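Gripper Care at the Grasville Shop: A Little Gallery

Welcome back to my corner of the shop page! A few of you wrote in after the January open evening asking how we look after the hand-held gripper, the two-finger one we call Bilberg, so I've put up a page on it. I'm the person who wipes it, tightens it and grumbles at it, and I've been doing that long enough to have opinions.

Setup first. Bilberg lives on a hook by the door and comes down at 9 in the morning. Before it touches anything I open and close the fingers 13 times, slowly, and listen. A good set of linkages makes a soft, even click (I know it by heart now). If one side drags, I go straight to the pins. You want to hold the finger near its root and wiggle it sideways -- if you can feel play there, don't bother with the pads yet, fix the pin first. I lost a whole afternoon in the spring swapping pads on a finger that had a worn pin.

Then there's the squeeze. I like light, thin-walled round things for this check, as they show up a lopsided grip right away. Both pads should meet the rim at the same moment. When one gets there early, the tub tips or skates off toward the slow side, and I go back and even up the travel with a quarter turn on the adjuster. Tiny turns, please! A half turn is nearly always too much.
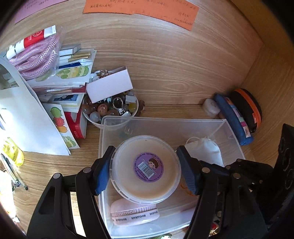
Blue pads at either side of a round tub, over the clear bin. The silver pins on the linkages are the ones I check for play.

Now, pads. The ribs fill up with dust and sticker glue faster than you'd think, and a clogged rib slides on smooth plastic like a sock on a kitchen floor. I use an old toothbrush and warm water with one drop of dish soap, brush along the ribs, never across, and leave them to dry on a towel over lunch. We change pads every 700 grips. Stedatard, our shop logbook, has a column for it and it's the only column I've never forgotten to fill in. The last pair went to 132 past the limit while I waited on a parcel, and by the end the left one was smooth as a river stone on its inner edge.

Screws get a quick once-over at the end of the day: the bracket ones first, then the ones nearest the fingers. Snug is plenty. If you need to lean on the driver, stop and look at the thread.

Lü, the bench rig, is next on my list -- it needs a new cable and a good scrub, so that page will go up once the cable is in.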